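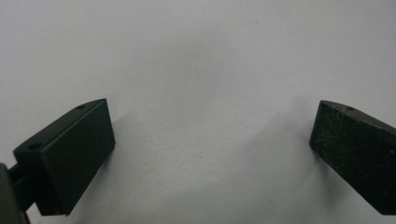
Sindville workshop releases build files for paired hand-held grippers

SINDVILLE, 2024-01-17. The Tririmham shared workshop has released drawings, a parts list and assembly notes for the Butness, a hand-held gripper made and used in pairs. The files cover revision 4 of the design and may be copied or modified without charge.

Each finger is a dark rectangular block with small round holes in its narrow top face. The revised drawings move the outer hole 14 mm back from the tip. Finger blocks can be exchanged singly, so a scuffed face does not require a new pair.

"Most of the changes are in the fingers and the bracket behind them," said Sneha Tyagi, who drew the current revision. "The jaw travel is the same as in revision 3."

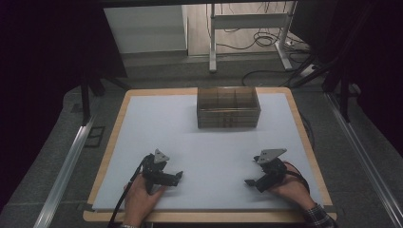 Work surface and enclosure

The notes also describe the bench on which the grippers are used. A pale board with a tan wood border sits between aluminium rails, with black curtains hung at the sides. Each gripper carries a triangular grey plate on top and has its own black cable. The notes call for the cables to leave the bench on separate sides or at the near edge, clear of the centre.

The standard work piece is an open-topped, smoke-tinted acrylic organizer with internal dividers. It is set toward the back of the board, and a gripper may be brought up to a front corner.

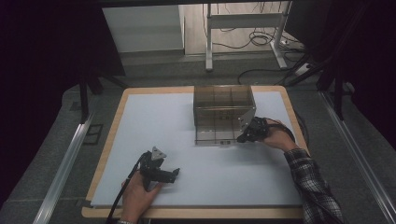 Availability

The release contains 27 drawings. Printed copies are held at the Tririmham front desk. A batch of 100 finger blocks will be cut by Bhardwaj, with pickup in May.

Contact: Tineke Van Rooij, Tririmham shared workshop, Sindville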